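Surface wear on the work table: notes

November 23, 2024

The pale sheet on my work table has been in service since January, and I have been asked twice now what it is for and whether it holds up. The short answer is that it gives me a light, flat, replaceable area to put things down on and slide them around. The longer answer follows, mainly for Davina Sutherland, who is setting up a similar table and wanted details.

The base layer is dark, close to black, with a fine speckled grain. I bought it as two panels because one piece wide enough for the table would not fit through the door of the stairwell. The panels butt together with no tape and no adhesive. I tried double-sided tape at first. It lifted at the corners and collected lint, so I took it out and cleaned the residue off with rubbing alcohol. The join has stayed closed without it.

The dark layer does two jobs. It keeps the table from being marked, and it grips whatever sits on top. Small items are easy to lose on it, though. A black screw on a black surface takes longer to find than it should. Crumbs do not wipe off it either; they have to be picked up or vacuumed.

The sheet covers the part of the table where I do most of the handling: sorting, setting out cups and bowls before they go on the shelf, moving containers from one side to the other. It is not fastened down. I turn it to whatever angle suits the job, and it does not line up with the table edge most of the time. Rizal Liew finds this irritating and straightens it when he visits.

Wear after this much use is limited to one zone. The band across the middle is where items get pushed instead of lifted, and the streaks follow the direction of the push. I am right-handed and stand at one corner, so the strokes mostly slant the same way. 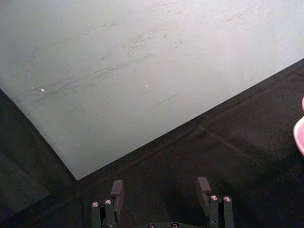 Vol. 2, No. 19

The faint gray marks are mostly smudging. I tested a patch with a damp cloth and dish soap, and part of it came away. What remained was a slight change in the finish that shows under a low lamp and is hard to see in daylight. A melamine sponge removed more, but it also left the cleaned patch shinier than the area next to it, and I stopped there. Matte surfaces do not recover from polishing.

The thin dark line near the lower center is a different matter. It is straight and better defined than the smudges, and a fingernail catches on it. Soap does nothing to it. My guess is the unglazed foot ring of a dish, dragged once with some weight in it. I checked the undersides of everything on the shelf and found two candidates, both with a rough spot on the foot. I went over them with 400-grit wet-and-dry paper under running water. Ten strokes each was enough to take the burr off.

White specks are dust or crumbs and can be ignored. They show up again an hour after wiping. The small darker dots are more stubborn, and I have not worked out what they are. Mal-soon Seo suggested pepper, which would be reasonable in a kitchen, but they do not brush off.

Cleaning procedure as it stands:

Lift the sheet and shake it over the sink.
Vacuum the dark layer with the brush attachment, working along the join.
Wipe the sheet with a damp cloth and one drop of soap, then a second cloth with plain water.
Dry it fully on both sides before putting it back.

The drying step matters more than I expected. In the spring I put the sheet back damp and the dark layer underneath smelled musty for several days. Standing the sheet on edge against the wall for an hour fixes this.

On replacement: I looked at a thicker sheet from Gredura and a textured one from Lubis. The thicker one would resist scratches better but has a raised edge that I would catch with a sleeve. The textured one hides marks and holds grease in the texture. For now I plan to flip the current sheet over and use the back, which has no wear on it yet. If the back lasts as long as the front, the cost works out low enough that I do not need to compare products.

Davina also asked about color. I would choose pale gray again. White shows every smudge, and anything darker makes it harder to see small parts. Colored dishes stand out well against both layers, which helps when I am looking for the last cup to put away.

Hnat Tkachuk has a cork board in the same role and reports no scratches, but his stains are permanent. I have asked him for the thickness and will add it to the comments when he answers.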